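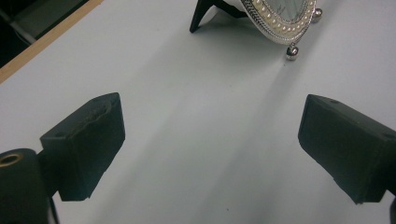 The table, bare, with the mirror at the back of it.

August 29, 2018

Cleared the dressing table today. I say dressing table, but it's a white table with a strip of brown wood along the edge, and it has been a desk, a sewing bench and a place to dump the mail before this. According to the book I'm supposed to be following, a clear surface is where a calmer life begins. I have my doubts. So far a clear surface is where I can see the dust, and there are still specks on it after two goes with the cloth.

The book is called The Rollano Way and it cost me nothing, being from the library in Fletville, so I can't complain about value. It has 300 pages. I reckon it could have been a pamphlet. You take everything off one surface, you put it all on the bed, and you return only what "earns its place." There's a whole chapter on how to tell whether a hairbrush has earned its place. Mine brushes hair. I put it in the drawer anyway, because the author is very down on anything with bristles being left out in the open.

Used the Cemon spray as well, the one that promises a streak-free finish on all hard surfaces. Couldn't tell you it did any better than warm water and an old singlet. It smells like a lolly that's been in a glovebox. I followed the instructions on the back, too, the full 28 seconds of leaving it to sit (who timed that?), and the tea ring near the front came off with a fingernail in the end.

What came off the table, for the record: bobby pins beyond number, two dead biros, a bottle of nail polish gone to toffee, a receipt from Dimitriou's for a lamp I took back in December, hand cream, other hand cream, the good scissors I'd accused the whole household of taking. The scissors I'll admit were a win. I'm not giving the book credit for it, though. I'd have found them eventually.

Then came the putting back, and the only thing I've put back is the mirror.

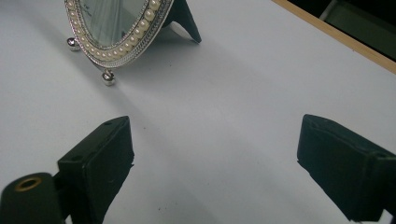 Pearls, silver, little round feet. It stays for now.

I've never been sure about this mirror. It's an oval, silver coloured, with a row of round creamy pearls following the glass and a fine filigree edge outside that, plus a ropey sort of band on the inside in case the rest wasn't enough. I don't believe for a second they're real pearls. I bought it at Dimitriou's, where everything is described as "heritage style", a phrase that seems to mean it arrived in a box last month. The ticket said it was down from 400 dollars. I'd like to meet the person who ever paid 400 dollars for it. I certainly didn't.

Still, it does stand up properly, and I can't say that for the last one, which used to go over face first whenever somebody shut the hall door. This has a black leg at the back like a picture easel, and two shiny ball feet at the front. The feet are a bit silly. They're also the part I like best, so I don't know what that says about my taste.

The book would have me ask the mirror whether it reflects the person I am becoming. I asked it whether I had toothpaste on my chin.

I'm more suspicious of how good the table looks, to be truthful. All that white. It looks like a table in a shop, and I know what happens to tables in shops once they've been brought home. The hand creams are on the bed at this minute waiting to be judged, along with the jewellery box and the tissues, and I have to sleep in there tonight. They'll go back on the table at bedtime, I'd put money on it. The author says overnight is when the habit "sets", like jelly I suppose. She doesn't mention where you're meant to sleep while the bed is covered in your belongings.

There are 8 surfaces in the full programme, by the way. I've done one and it took most of the afternoon, including a long sit on the floor reading old birthday cards. Next is the kitchen bench, and I can tell you now the toaster isn't going anywhere, earned or not. I might skip straight to the windowsill, where there's only the basil, and count that.

Book's due back in a fortnight. I've already got a cup of tea on the table. It's on a saucer, so I'm calling that progress, and I'll have to get up and find somewhere for the spoon.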